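Londness lending counter swaps lockers for padlocks, and charges for the privilege

Oct 10, 2019

LONDNESS - The Herrero tool library has decided that its borrowers can't be trusted with a shelf. Starting this week, anyone who leaves belongings at the Londness counter while they use the workshop has to rent a padlock and put it on one of the new cage bins along the back wall. The fee is 8 dollars a month. Shelf storage, which the library had offered since it opened, was free.

The library says the change follows a stocktake in May that found 54 items missing from a list of 313. That sounds bad. It sounds a little less bad once you read the two-page notice taped to the counter, where the same 54 include things "misfiled, lent without a slip or returned to the wrong branch." How many were stolen? The notice doesn't say, and the desk wouldn't guess when we asked.

The locks come in more than one kind. A blue one takes a key in the underside, and there are smaller ones with a brass-colored body.
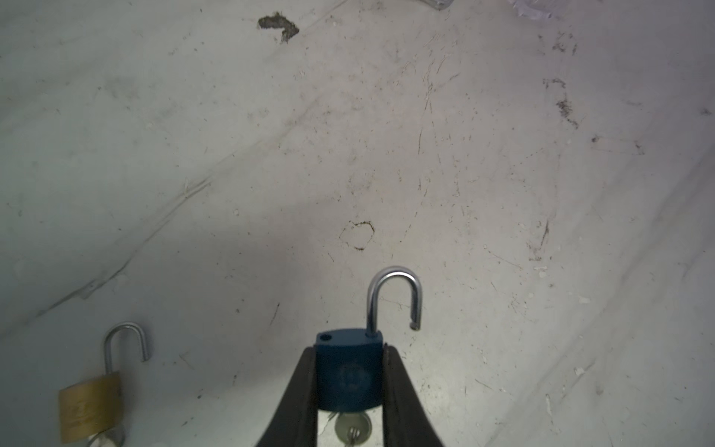 Members get a single key. Lose it and the replacement costs extra, though the notice leaves the amount blank. The desk keeps a spare for every lock in a drawer, and the drawer, as of Tuesday, had no lock of its own.

Isten, the supplier, sold the library 179 padlocks as one lot. That is a lot of hardware for a place that has never had that many people storing things at once, going by its own sign-in book. A flyer from Isten calls the arrangement "a complete security solution for shared spaces." The bins themselves are wire mesh, bought separately from Sarar, and the flyer has nothing to say about wire mesh or how long it holds up against a pair of cutters. The library lends out cutters.

The other half of the plan is a found-items table. Whatever turns up loose in the workshop goes there for two weeks and then into the lending stock. A combination wrench is an easy call, as the library can always use another wrench. A gray case meant for eyeglasses is harder to picture on the lending list. Nor is it clear who would want to borrow a drinking cup.

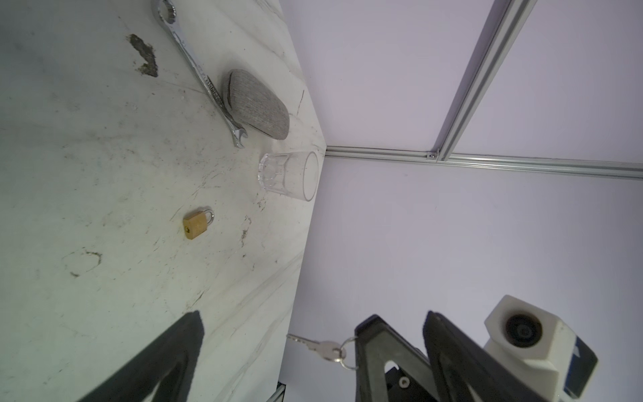 Claiming something back means filling out a form and describing the item without looking at it. Good luck describing a wrench. The stamped lettering would help, if people memorized the lettering on their wrenches, and the form asks for "distinguishing marks" with room for maybe four words.

A few members asked at last week's open evening why the table couldn't get a wipe before anything else was bought. The top is white and shows every scuff and smudge. They were told that cleaning comes out of a different budget. 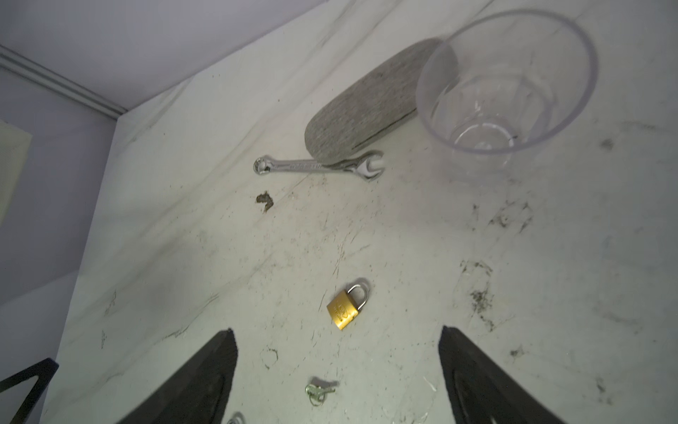

What changes for members

Free shelf storage ends this week. Items still on the shelves at closing time on Saturday will be moved to the found-items table.

Padlock rental is paid by the month, in advance. Members may not bring their own locks - the notice is firm about that and gives no reason.

The library says it will review the rule in May, after the next stocktake. It has not said what number of missing items would count as a success.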